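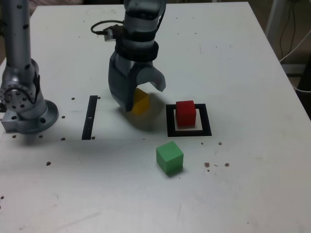
Section 4 covers the gripper comparison on the Teva arm, Jondov finger set against Brabec finger set, same cubes, same table. Do Sections 1 to 3 first. Use the three-cube layout: one cube inside the black square, one green cube in front of it, one yellow cube under the open fingers. Both fingers well clear of the yellow cube before you hit Start. If a finger is anywhere near touching, jog up and re-home.

4.1 Before you start

1. Power off at the controller. Wait for the status light to go out.
2. Fit the finger set. Four screws, hand tight, then a quarter turn.
3. Route the gripper cable with slack in the loop. Tight cable = false force readings.
4. Power on. Open the Nallura panel, pick the finger profile that matches. Wrong profile will still run, it just gives you garbage.
5. Wipe the table. Wipe the finger pads.

CAUTION: Keep hands off the table while the arm is enabled. Stop button within reach, always.

4.2 Check the wrist view

1. Open the wrist camera tab.
2. Jog until a cube shows past the fingers.
3. Lock exposure. Auto exposure drifts when the arm shades the table.
4. Save the view as a preset, one preset per finger set.
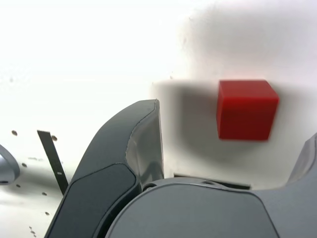
Fig. 4-2. Wrist view, red cube at upper right, gripper in foreground.

Note: bright table washing out on one side is OK so long as the cube edges are readable. If they're not, drop exposure one step and lock again.

Note: some blur on the cube is normal at this distance. Don't chase it with the focus ring.

4.3 Stack test

1. Load the program stack3. Speed 11 percent for the first run.
2. Bottom cube goes in the black square. Dead center not required, but all of it has to be inside the border.
3. Run. Watch the second cube go down, then the third.
4. Let the arm reach the release point and pause there. Look at the stack from the side before you let it retract.
5. Log pass or fail in the panel. Leaning but standing is a pass.
6. Repeat at full speed. Same log.
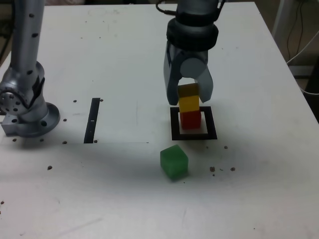

Fig. 4-3. Three-cube stack at the release point, fingers open around the top cube.

CAUTION: Do not retract sideways. Straight up only, or the fingers will take the top cube with them.

If the top cube sticks to a finger, clean the pads and lower the grip force to 86. Below that the Brabec set starts dropping cubes on the way over. The Jondov set is happy at 91, leave it there unless you see marks on the cube.

4.4 Single pick, turned cube

This is the one that separates the two sets. Cube goes down at an angle to the fingers on purpose.

1. Place the green cube by hand, arm disabled. Turn it so the faces don't line up with the fingers.
2. Enable, then run the program pick1.
3. Let the fingers come in slow. Cube should rotate square as they close.

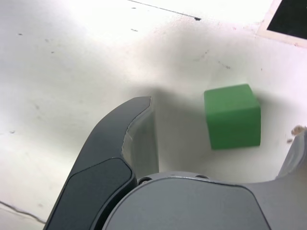 4. If it squares up and lifts, log pass. If it pops out forward, log slip and reset. Don't nudge it and carry on, that run is void.
5. Swap finger sets and go again from step 1. Remeber to change the profile.

Note: crumbs on the table matter here more than in the stack test. Wipe between runs, pads too.

4.5 After the runs

1. Export the log before powering down. The panel keeps only the last 1000 entries and overwrites teh oldest without asking.
2. Park the arm, fingers open.
3. Power off. Finger sets back in their own bags, screws with them.

For camera drop-outs see Section 6. For profile updates see Section 7.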